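Put the net weight where people can read it

There is a line on every packet of food sold in this country that is regulated down to the millimetre, and hardly any shopper I know reads it. It gives the net quantity. The rules set a minimum height for the figures, a limit on how far the contents may fall short of them, and a small vocabulary of marks to show that the packer has followed the average system of filling. They say far less about where on the pack the line should go, what colour it should be, or what it should be printed on. My argument is that this gap does more harm than short filling does, and that it could be closed cheaply.

I spent eleven years in packaging compliance, the last four of them at Gruvdale, where I checked artwork before it went to print. The work consists of comparing a proof with a table. If the table asks for a figure of a certain height, one measures the figure. If the figure is tall enough, the proof passes. I passed a great many proofs on which the weight was tall enough and could not be read by a person standing in an ordinary shop, and I had no grounds for sending them back.

The causes are few and well known in the trade. The first is contrast. A designer is given a brand colour and a secondary tint, and the compulsory text is set in the tint. Cream on yellow is common, as is silver on white. The second is the material. Clear film is cheap and shows off the product, but it has a gloss, and anything printed on it has to compete with the shop lights. The third is direction. A long pack invites long lettering, and the small text follows the large text round the corner. The fourth is the seal, which swallows whatever was placed too close to it on the flat proof.

Each of these is harmless alone. A proof is viewed flat, on a calibrated screen, at twice its real size. A packet is viewed at arm's length, bent, under strip lighting, by somebody with a basket in the other hand. The rules were written with the proof in mind.

Dry pasta is the product I would use to teach this, as it combines most of the difficulties in one cheap item. 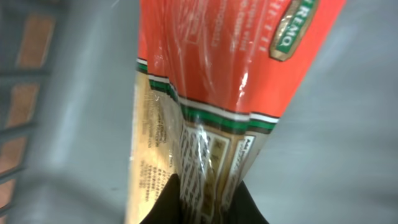

Spaghetti in clear film. The lettering runs along the pack and the wrapping takes the glare.

Long pasta also has a history of odd sizes, and so the quantity matters more than the shopper assumes. Most people carry a fixed idea of what a packet of a given food weighs, formed some time in their twenties and not revised. When the contents go down and the outer dimensions stay as they were, the only notice given is the change in the printed figure. That notice is lawful. Whether it is received depends on the four points above.

The usual reply is that unit pricing has solved the problem. The shelf label gives the price per kilogram, so the shopper can compare any two packs without reading either. I accept this in principle. In practice the shelf label has its own type size, often smaller than that on the pack, and it is absent from promotional bins, market stalls, many corner shops and the kitchen cupboard. The cupboard is where the figure is needed for cooking. Nobody keeps the shelf label.

Mitsuko Kamata, with whom I shared an office at Gruvdale, ran a small trial on this in September. She asked 411 adults to pick up a packet from a mixed shelf and state its weight aloud. The shelf held packs of 300 grams and 700 grams, dressed in existing commercial designs with the brand names removed. No time limit was set, but the time was recorded. On packs with dark figures on a plain pale panel, almost everyone answered promptly. On packs with pale figures on glossy film, many turned the packet over more than once, and a fair number gave up and estimated. The estimates leaned high.

I would not build a regulation on one trial held in a single town. The participants were not chosen at random, and the shelf was better lit than most. It does agree, however, with what complaint handlers have been saying for years. Kazuhiro Higuchi looked after consumer correspondence at Clirmont for a long time, and he kept a category in his files called "weight not shown". In every case he checked, the weight was shown. The people writing in had looked for it and failed to find it, and had drawn the natural conclusion.

What I propose is narrow. The net quantity should stand on a plain panel of a single colour, with a stated minimum contrast between figure and ground. The panel should be on the face that carries the product name. The figures should run in the same direction as that name, so that one turn of the wrist serves for both. On transparent film the panel should be opaque and, where the process allows, matt. It should sit clear of any seal or fold by a margin measured on the filled pack.

The last requirement is the only one likely to meet serious resistance. Measuring a filled pack means that someone has to fill it, and artwork is normally approved weeks before the line runs. Holtberg raised this when I put the idea to them, and they are right that it would move a check from the studio to the factory. I think that is the proper place for it. Fill weights are already checked there, on the same packs, by staff who have a sample in their hands every few minutes. Adding a reading test at a fixed distance would need a lamp and a mark on the floor.

The cost of the panel itself is small. Yoshida quoted me for an opaque white patch on printed film and the addition was slight, provided the change was made at the next routine replacement of the printing plates. A long transition period would let nearly every producer do so. Small firms that use stick-on labels would generally comply already, a plain paper label being about as good a ground for small text as anyone has devised.

There is a stronger objection, and I have changed my mind about it 2 or 3 times. It is that compulsory panels multiply. Allergens have a claim to one, as do storage instructions and the date, and a pack with five boxes on it is no easier to read than a pack with none. I do not have a full answer. My present view is that quantity deserves priority over the others on the front face on account of its brevity. A number and a unit take up very little room. Allergen text is longer, is read by people who know they must look for it, and is better placed beside the ingredients.

I would leave the existing minimum heights alone. They are adequate where the contrast is good, and raising them would give designers a reason to use an even paler tint. I would also leave the tolerances alone, which work well and are properly enforced. Inspectors in this field can detect a shortfall of a few grams across a batch. It would be reasonable to let them fail a pack as well when, held in the hand under shop lighting, it does not show the figure they are there to verify – and to put that power in the same schedule as the weighing.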